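Earth science > Ice and climate > Cores and dating

Volcanic ash layer in a lake core does not match the counted age

Posted Monday by Natália Šimek

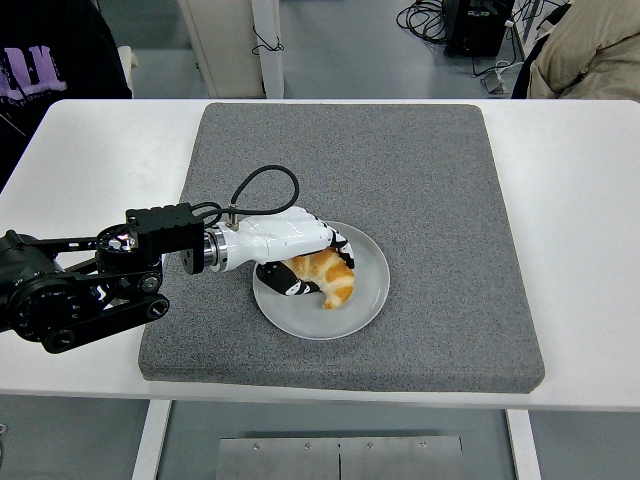
Croissant on a plate, held by a white robotic hand.

I have a 6 m sediment core from Stedum, a small lake fed by meltwater. Counting annual layers down from the top puts a thin ash band at 1,138 years before the surface. The chemistry matches an ash which our reference list puts 90 years older. The layers are clear except for a grey, sandy section in the upper third. Do I trust the count or the ash?

Julián Salcedo
Trust the ash, provided the match rests on single-grain glass analysis. Bulk chemistry is not good enough to separate two eruptions from the same volcano. How many grains did you measure? I would want at least 20.

The sandy section is the likely cause of the gap. A flood or slump can strip older layers as it arrives, and the count then comes out too young, as yours does. Look for a sharp lower contact and grains that get finer upwards. If you find both, count the parts above and below separately and report the missing years as unknown – do not spread them evenly down the core.

Check the zero point too. Lake people often count from the year of coring, while radiocarbon tables count from 1950. It won't explain the whole difference, but it will change it.

Robles
Had the same trouble with a core last May. Second person recounted it and got a different number. Get someone else to count before you do anything else. Could also just be the wrong ash.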